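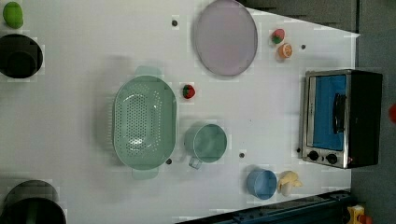
When should you inspect a stock newsletter?
Before you pay, and again when it renews in July.

Checklist: The Aravthorpe Letter

1. Track record: FAIL
Lists 10 winners. The losers have gone missing — no forwarding address.

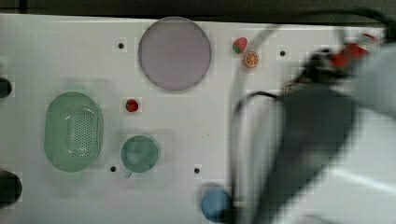

2. Price: PASS, barely
$812 a year, in very small gray type.

3. Refunds: OPEN
Two phone numbers, both busy.
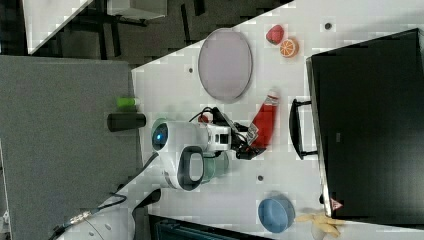
One subscriber reports that the refund did come, minus a "research fee."

4. Conflicts: FAIL
Publisher owns 4000 shares of Drarkow, this month's top pick.

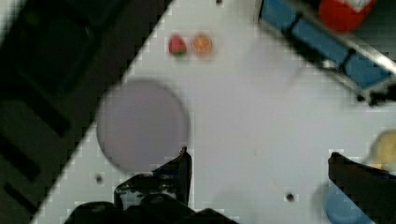 Large round plate on a white table.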